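Preguntas frecuentes – Becas Pritchard para opositores, convocatoria de octubre 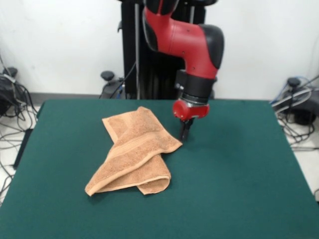

Toalla doblada sobre la mesa, junto a un brazo rojo y negro.

¿Quién puede pedirla?
Graduados que preparen oposiciones a la administración. Cualquier carrera. También último curso, con matrícula en vigor.

¿Cuántas plazas hay?
4 en la sede de Lekcombe, 2 en Utevholm. No se pueden pedir las dos sedes a la vez.

El año pasado se presentaron 1012 solicitudes. ¿Se leen todas?
Sí. Tardamos, eso si. La lista provisional sale en la web, no llamamos por teléfono.

¿Qué cubre?
Matrícula en la academia Stuvley, temario y tasas del primer examen. Alojamiento no. Transporte tampoco – salvo discapacidad reconocida, preguntad.

¿Y si suspendo el primer ejercicio?
Se puede renovar una vez. Informe del tutor y carta breve, una cara.

¿Cuánto dura?
Unos 4 meses, prorrogables si se retrasa el examen.

¿Documentos?
DNI, expediente académico, declaración de la renta. Todo en un solo PDF. Las fotos de movil no valen.

¿Con quién hablo?
Nest Meredith, secretaría, mañanas hasta las 13:30. Mejor por correo.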